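How I Wrap Odd-Shaped Gifts in Plain Paper Bags

I used to be a tape-and-hope sort of wrapper. Give me a book and I was fine, give me a teapot and I'd be on the floor an hour later with paper stuck to my elbow. These days I do nearly everything with paper bags, the kind you bring home from a shop and then stuff in a drawer with 200 others. They're sturdy, they already have a bottom, and you can fold the tops into something pretty.

I picked up the basic method from my neighbor Ritu Nautiyal, and I've fiddled with it ever since.

What you need

A clean paper bag, bigger than you think
Tissue paper, 6 sheets or so for a medium bag
A hole punch
Ribbon or kitchen string
A bone folder, or the back of a spoon

Step 1: Pick the bag

Stand the gift next to the bag. You want at least a hand's width of spare paper above it, more if you're planning the pleated top. Skip anything with a greasy spot, it only gets bigger. Shiny bags are a pain too, as the folds spring back open while you're looking for the string.

Plain brown or beige is my favorite. A small shop logo doesn't bother me one bit, and if it bothers you, that's where the gift tag goes!

Step 2: Flatten it out

Do this on a hard floor or a table, never on carpet. Lay the bag down, push the side folds in where they want to go, and hold the bottom edge still while you smooth upward with the spoon. Small creases are fine. If there's a really deep one, iron the bag on low with a tea towel over it, no steam.
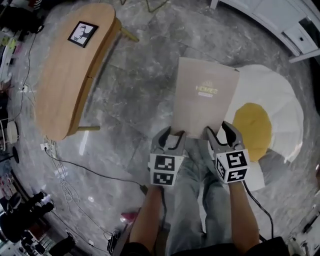 Step 3: Pad the inside

Open the bag back up and scrunch two sheets of tissue into the bottom. Wrap the gift loosely in another two and lower it in. Anything with a spout or handle gets its own little scarf of tissue – I learned that with a gravy boat, and I'm still a bit sad about it.

Step 4: Fold the top

For the easy version, fold the top down twice, punch two holes through all the layers and thread your ribbon from the back so the bow sits in front.

For the pleated version, fold the top back and forth like a paper fan, narrow folds, then pinch the middle and tie it tight. Let the ends fan out. If it looks lopsided, tug the short side gently and it usually evens up.

Step 5: Add the tag

I cut mine from old birthday cards, punch one corner and slide them on before the last knot. Write on the tag first. Pens go straight through tissue, and I have a tablecloth to prove it.

If you're mailing the gift, leave the bow off and tuck the ribbon inside the box for the other person to tie.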